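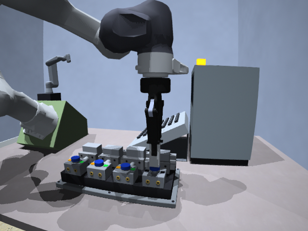
14 July 2018
By the Ellix Home Desk

How to Scan a Closet Full of Old Photographs Without Moving Out of Your House

Every family has a closet, and in the closet is a box, and in the box are all the photographs that anyone meant to put in an album. Behind that box there is usually another one. I inherited mine in April, along with a fondue set and a lamp I'm not discussing. The final tally, according to the scanning software, was 1,613 prints. It felt like more.

What follows is the method I ended up with. It replaced the method I started with, in which I scanned pictures in whatever order they came out of the box, got distracted by somebody's mustache, and went to bed.

What you'll need

A flatbed scanner. It doesn't have to be a good one. Mine is an old Wirkell that makes a sound like a dishwasher full of forks, and it does the job. If you're buying used, check that the glass isn't scratched and that the driver still works with your computer. Sellers are strangely shy on that second point.

A soft brush or a rubber bulb blower, a lint-free cloth, clean cotton gloves, a soft pencil, a stack of plain envelopes, and a table you can do without for a while. Do not use the dining table if you plan on dining.

Two places to store the finished files, ideally in different buildings.

Step 1: Sort before you scan

Take everything out. Make rough piles by decade, or by house, or by which dog is in the picture. Dogs are an underrated dating tool. People will wear the same coat for twenty years, but a given beagle narrows things down nicely.

Don't aim for exact dates. You'll get stuck on whether a picnic was before or after the new car, you'll call a relative to ask, and the relative will want to talk about the car. Rough piles are enough.

Step 2: Throw some away

Go on. You are allowed. Out go the duplicates, the thumbs, the blurry geese and the sunsets over unidentified parking lots. My predecessors had taken a whole roll of film at something called the Irnidine Falls Scenic Overlook, in fog. I kept one. It's a very good picture of fog.

If you can't bring yourself to put them in the trash, put them in an envelope marked "Later" and let your own heirs handle it. This is how the box got to you in the first place, so you'd be keeping up a tradition.

Step 3: Clean the prints, gently

Brush or blow the dust off. Hold prints by the edges. Skip water, glass cleaner and anything a forum recommends that also removes grill grease.

Some prints will be stuck together. Don't pull. If it's a picture that matters, take it to somebody who restores photographs for a living. If it's two pictures of the same fog, see Step 2.

Prints trapped in those sticky-page albums with the plastic overlay are a special misery. Try sliding a length of unwaxed dental floss slowly behind the photo, with a light sawing motion. If it resists, stop, peel back the plastic and scan the entire page where it lies.

Step 4: Set up the scanner

Clean the glass. Then clean it again, this time from a lower angle with a light on, and be ashamed of what you missed.

For ordinary snapshots, 600 dpi is plenty. Go up to 1200 for very small prints or anything you want to blow up for a wall. Save as TIFF if you have the storage space and a serious outlook. High-quality JPEG is fine for the rest of us.

Turn off every setting with "auto" or "magic" in the name. You can always fix the color later, but a scanner that has decided your grandmother was orange will hold to that opinion in the saved file. The one automatic feature worth keeping is the one that splits several prints into separate files. Leave a finger's width between pictures or it will merge two weddings into one.

Step 5: Scan in short sessions

Do one envelope at a time and then stop. I managed nearly nine envelopes on my first ambitious evening, and the last few came out crooked, sideways, or featuring my sleeve.

When an envelope is finished, put a pencil check mark on it and move it to the other side of the table. This sounds too simple to bother with. I didn't bother with it, and I now own two complete sets of the same trip to the coast.

Look at the backs as you go. If there's writing, scan that too, and give the file the same name with "back" on the end. Handwriting is often the best part. Ours included "Chaudhary picnic, before the incident," with no further details. I have asked. The family line is that there was no incident.

Step 6: Name the files like a sensible person

Use year, place, then a number:

1974_lakehouse_012
1974_lakehouse_012_back

If you don't know the year, write 1970s and carry on. Put the year first so the computer sorts things for you. Avoid names like "good one" and "good one final," which seem clear tonight and will be a riddle by the weekend.

Names of people belong in the caption or keyword field of your photo program. File names get long quickly when cousins are involved.

Step 7: Back it all up, then check the backup

Copy everything to an external drive and to a second place, online or at a trusted friend's house. Then open a handful of files from each copy. A backup you haven't opened is a rumor.

Step 8: Deal with the paper

Put the good prints in acid-free boxes and store them somewhere dry and dull, such as an interior closet. Attics cook them and basements grow things on them.

Offer the extras to relatives before you get rid of them. Give a firm deadline and expect it to be ignored. Mail the pictures anyway, without asking for confirmation, and let the post office finish the conversation.

A few problems you may run into

Rainbow rings on the scan: the print is pressed too flat against the glass. Raise the lid a little, or turn the print slightly.

A thin line down every picture: dust on the glass or the sensor. Yes, again.

Everyone in the picture is a stranger: send it to the oldest relative with an email address. If they don't know either, check whether the box came from a yard sale. One of mine did.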